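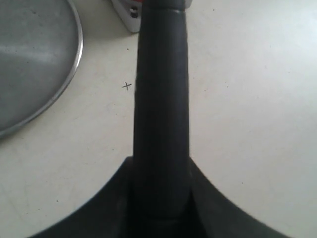 Clilano work table, top in off-white. Round metal lid or plate not included.

Clilano Work Table
Manufacturer: Damum, Lokarthorpe
Page revised 16 Mar 2021

Overview

The Clilano is a freestanding work table for kitchens, teaching rooms, test benches and light assembly. It consists of a flat rectangular top and a separate underframe, shipped in two cartons and bolted together on site. The top has no drain channel, raised lip or cutouts, and the full surface is usable work area. It replaces the earlier Damum bench top, which had a molded rim at the rear.

The table is sold in one size and one color. Requests for other sizes are handled as custom orders through the Lokarthorpe workshop (see Ordering).

Dimensions

Top length: 47 inches
Top depth: 30 inches
Height: fixed by the underframe selected, seated or standing
Foot adjustment: each foot adjusts independently

Length and depth are measured across the widest points of the top, including the edge. Allow clearance on every side if the table is to stand in an alcove. The top cannot be trimmed after delivery. The edge is sealed at the factory, and a cut edge will take up moisture and swell.

Top

Color: off-white
Profile: flat
Edge: sealed, square, with lightly eased corners
Underside: sealed, predrilled for either underframe

The off-white is slightly warmer than a standard bright white. It was chosen to keep glare down under overhead lighting and to leave enough contrast for gray and bare metal parts to be picked out against it. Customers matching the top to existing cabinets should request a color chip before ordering. Screen colors vary and are not a basis for return.

The surface is intended for general handling of pans, lids, trays, tools and small appliances. It is not a cutting surface. Use a board for all knife work. Unglazed ceramic and rough cast bases will mark the finish if dragged, so lift these items or set them on a mat.

Underframe

Two underframes are offered, both made by Wattanapong to Damum drawings. The seated version has open knee space on the front side. The standing version adds a rear crossbar and can take an optional lower shelf. Both attach to the underside of the top with the same bolt pattern, so a top can be moved from one underframe to the other without drilling.

Neither underframe is supplied with casters. Casters can be fitted to the standing version only, and the load rating drops when they are used. Consult the Wattanapong fitting sheet before making the change.

Load

Evenly distributed load, standing underframe on feet: 576 pounds
Seated underframe or any caster installation: see label on frame

The figure applies to static load with the feet in full contact with a level floor. It does not cover impact or loads concentrated at one corner. Equipment that clamps to the edge should use a backing pad on both faces. Equipment that bolts through the top requires a custom top with factory-sealed holes. Holes drilled by the customer void the warranty on the top but leave the underframe warranty in force.

Heat

The top is not a trivet. Do not place cookware directly on it from a burner or oven. Use a stand with an air gap under any hot item, including lids, which can hold enough heat at the rim to leave a ring. Heat rings of this kind go below the surface and cannot be polished out.

Assembly

Two people are required. Tools: one hex key (supplied), one open-end wrench (not supplied).

Lay the top face down on a blanket or on the flattened carton. Position the underframe over the predrilled holes and start all bolts by hand before tightening any of them. Tighten in a diagonal sequence. Turn the table upright by lifting from the underframe. Lifting by the edge of the top puts the full weight on the bolt inserts and can pull them.

Set the table in its final position, place a level along the length and then across the depth, and adjust the feet. Check the bolts again after 30 days of use and once a year from then on.

Cleaning

Wipe with a damp cloth and mild dish soap, then dry. For grease, use warm water with a small amount of soap and leave it in place for a minute before wiping. Dried food can be lifted with a plastic scraper held nearly flat.

Do not use scouring powder, steel wool or undiluted bleach. Gray streaks left by metal cookware and lids are usually metal transfer on the surface, not scratches. Rub them with a soft cloth and a non-abrasive cream cleaner, then rinse. Test the cleaner on the underside first.

Spills of coffee, turmeric or ink should be wiped the same day. Left longer, they can stain around the edge seal, where the finish is thinnest.

Supplied with each table

Top
Underframe (seated or standing, as ordered)
Bolts and washers
Hex key
Set of adjustable feet
Assembly sheet

Not supplied: casters, lower shelf, cutting board, mats, cookware or any other item placed on the top.

Spare parts

Feet, bolts and bolt inserts are stocked at Lokarthorpe. Replacement tops are sold separately and fit all underframes delivered since the July change to the bolt pattern. For frames delivered earlier, an adapter plate is needed on each side. The date of manufacture is on the label inside the rear rail.

Minor chips in the edge can be filled with the Damum repair stick, color off-white. Clean and dry the chip, warm the stick in the hand, press it in and level it with a plastic card. The repair is cosmetic. It does not restore the seal, and a chip that exposes the core should be reported to the workshop before the table is used near water.

Ordering

Standard tables ship some 8 working days after the order is confirmed. Custom tops are quoted individually and need a dimensioned drawing showing the position of every hole or notch. Drawings may be sent in any common format, provided one overall dimension is marked for scale.

Delivery is to the ground floor. Inspect both cartons while the driver is present and note any damage on the delivery slip. The top travels flat and should be stored flat. A top left leaning against a wall for a long period can take a bow that the underframe will not pull out.

Questions about custom tops, bolt patterns and older frames: Zarmeena Afridi, technical sales, Lokarthorpe. Have the label number from the rear rail ready when asking about an existing table.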